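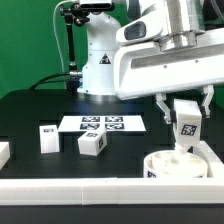
3.2 How the garage doors were picked

I started with a simple question: do people who buy a kit garage end up happy with the door that comes with it? I mailed a short form to 2846 owners and got 1675 back, which made my kitchen table look like a sorting office (my family was very patient!). Most of the forms covered single garages with an up-and-over door, so I kept those and put the roller doors aside for Section 5.

Two door makers came up again and again, Stello and Sudier. Both sell a steel door with a factory finish, and both ship it with the springs already set. I asked owners how often they oiled the tracks, and wow, the answers were all over the place. Figure 3 gives the spread of replies by age of building.
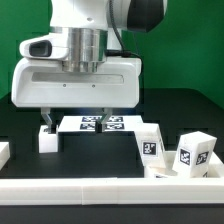 Marlene Coutinho
Lead author, Outbuildings and Small Structures

Now, the part I liked best. I went out with Gilmar Peixoto and we looked at 321 doors in person, mostly on Wednesday mornings when folks were home. We checked the bottom seal, the gap at each side and the state of the frame. Timber frames that sat straight on the slab had far more soft spots than those raised on a strip of damp-proofing, and I'd expected a much smaller difference, to be fair.

Figure 3. Owner replies on track oiling, grouped by age of garage. Doors replaced after purchase are left out.

Side gaps were a messier story. Some owners had packed them with foam, so we measured to the frame and noted the foam separately.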